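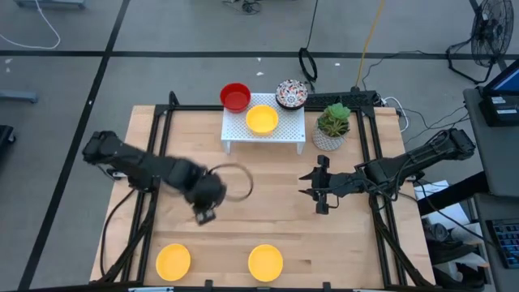 Wamside dressing

Wamside dressing, often just called Wamside, is a cold, creamy salad dressing made from buttermilk, mayonnaise, grated horseradish and dill. It is served on iceberg wedges and sliced tomatoes, and as a dip for fried pickles. It takes its name from the Wamside, a lunch counter where it was supposedly first made. Almost everything said about its early history comes from people who were selling it.

Origin claims

The usual story is that a cook at the Wamside ran out of sour cream during a busy lunch and stretched what was left with buttermilk. The same tale, with small changes, is told about a good many other dressings, and no menu, receipt or newspaper notice has been found to back it up. The oldest known printed recipe is in a spiral-bound church cookbook with no date on it. That recipe leaves out the horseradish, and some readers doubt that it is the same dressing at all.

A rival claim comes from the family behind Krasniqi, a delicatessen that sold a horseradish and dill sauce by the pint. Food writer Khalil Mahasneh looked into both accounts and found neither one convincing. He pointed out that buttermilk, dill and horseradish were cheap and easy to find, and that many home cooks could have put them together without hearing of either place. His view has not stopped both businesses from using the word "original" on their signs.

Ingredients and preparation

Most recipes call for equal parts buttermilk and mayonnaise, with horseradish, chopped dill, garlic, salt and a little cider vinegar. The mixture is whisked by hand and chilled before serving. Some cooks insist that it must rest overnight. A few hours does seem to soften the raw garlic, but the case for a full night rests mostly on habit.

Published recipes disagree on the horseradish. The church cookbook has none, Mahasneh uses 3 tablespoons to a quart, and the version printed on the Krasniqi menu says only "enough."

Bottled versions

The first bottled Wamside was sold by Brudero in 16-ounce jars. Its label promised "the lunch counter taste," though the jar contained dried dill, powdered garlic and no buttermilk. A later product, Flidanix, is thinner and noticeably sweeter. Its maker describes it as a lighter choice, a claim that depends a great deal on the serving size printed on the back – one that few people pouring it over a salad are likely to stick to.

In a column dated 29 October 2022, Byung-chul Woo compared the two bottles with a homemade batch and preferred the homemade one. He also admitted that he knew which was which while tasting, so the result should not be given much weight.

Health claims

Fans sometimes say that the horseradish clears the sinuses or helps digestion. The first effect is brief and familiar to anyone who has eaten horseradish. No source is usually given for the second.

See also

Buttermilk
Horseradish sauce
Wedge salad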